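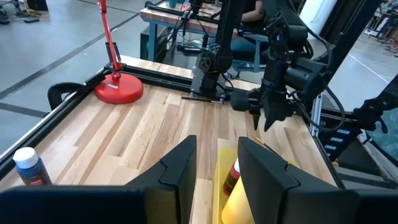
**Celtarden moves acrylic painting to tray-based tables**

Celtarden, the shared studio building, has finished refitting its acrylic painting room. The refit covers 14 tables and changes the tabletop, the frame, the lighting and the way paint is issued to members. The room reopened on Tuesday under the new rules.

The main change is the tray. Each painter now works from a translucent yellow plastic tray that holds the open colors and a jar. Bottles not in use stand on the tabletop near the rail, on the painter's left. Under the old system, paint was poured from large shared tubs into saucers at a side counter and carried across the room.

"Most of the paint we lost was lost in transit," said Tania Bandara, who manages the studio's materials budget. "It dried in saucers or it landed on the floor. Small bottles with caps cost more per ounce, but we expect to buy less overall."

Bandara put the materials saving at 35 percent for the coming term, based on a trial at two tables. The trial ran for 13 weeks. Studio management has not published the trial data.

## Tabletops and frames

The new tops are butcher block, made from strips of light maple. They replace laminate tops that had lifted at the corners. Each top is 900 mm deep. The maple was supplied by Keskin, which also cut and sanded the panels before delivery.

The surface has a hardwax oil finish. Keskin offered a polyurethane coating as an alternative, at a lower price. The studio chose oil because a damaged area can be sanded and refinished on its own, without stripping the full top. Acrylic that dries on the oiled surface is to be softened with a damp cloth and lifted with a plastic scraper. Metal scrapers have been removed from the room.

The tops are bordered by black aluminum extrusion rails. The rails are joined at the corners with internal brackets and can be taken apart with a single hex key. Nuwan Abeysekara, who drew up the table design, said the border serves as a clamping edge and as a stop.

"A round bottle knocked over on the old tops went straight to the floor," Abeysekara said. "The slot in the extrusion also takes standard hardware. If someone needs a bracket or an easel post, it bolts on. We no longer drill the tables."

The slots collect dust and dried paint. Abeysekara said snap-in covers are on order for the front rails but that the side and back rails will stay open for now.

## Lighting

Task lighting at the tables is by red desk lamps with a slender arm and a round weighted base. The standard position is the left rear corner. Left-handed painters may move the lamp to the right rear corner and should return it at the end of the session.

Clamp lamps were considered and rejected. The jaws on the models tested did not seat well on the extrusion profile, and two of them marked the anodizing. The weighted base needs some table area, which the studio accepted as a trade.

Lamps are fitted with neutral white bulbs of one type. Mixed bulbs had been a frequent complaint in the old room, where a color matched at one table looked different at the next. Replacement bulbs are kept in the supply cabinet and should not be swapped for bulbs brought from home.

## Paint and brushes

Colors are issued in small bottles with white caps. Painters take what they need from the cabinet at the start of a session, set the bottles in current use in the tray, and leave the rest capped outside it. The limit is four bottles per person at one time.

Brunello Russo, who teaches the evening class, said the limit had been set too low for some exercises. "For a full color wheel you need more than four on the table," Russo said. "We have asked for an exception during class hours." The request is under review.

Brushes may rest on the table or across the tray during work. They may not be left standing in the jar. According to a notice posted with the new rules, brushes left upright in water were the largest single replacement cost in the previous year. Bent tips and loose ferrules accounted for most of the brushes thrown out.

Closing steps for each session are as follows:

- Cap all bottles and wipe the threads before capping.
- Empty the jar at the sink. Do not empty it into the tray.
- Wash brushes, reshape the tips and lay them flat to dry.
- Wipe the tray on both faces and stack it on the drying shelf.
- Return bottles to the cabinet with labels facing out.
- Switch off the lamp.

Trays with cracks or sharp edges go in the bin marked for repair. The supplier, Preter, takes back broken trays for regrinding at no charge when they are returned in full cartons.

## Sink and waste water

The sink at the back of the room has been fitted with a settling tank made by Trolus. Rinse water passes through the tank before it reaches the drain, and acrylic solids collect in a removable liner. The liner is changed monthly. Danang Purba, who maintains the plumbing in the building, said the old trap had blocked repeatedly and that the pipe below it was replaced during the refit.

The tank handles water-based acrylic only. Oil paint, solvent and varnish remain banned in the room. Members who work in oil should continue to use the second-floor studio, where there is separate ventilation and a solvent waste container.

## Booking

Tables are booked in two-hour blocks, with the last block starting at 7 p.m. Rates are unchanged. A booking includes the tray, jar, lamp and house colors. Brushes can be borrowed, though members are encouraged to bring their own.

Tanvir Weerasinghe, who runs the front desk, said unclaimed tables are released 15 minutes after the start of a block. Work left to dry must be labeled with a name and moved to the rack before the next block begins.

The old laminate tops are stored in the loading bay and are available to members until the end of February. Anyone who wants one should arrange pickup with the front desk. The tops are sold as is, with no legs or hardware.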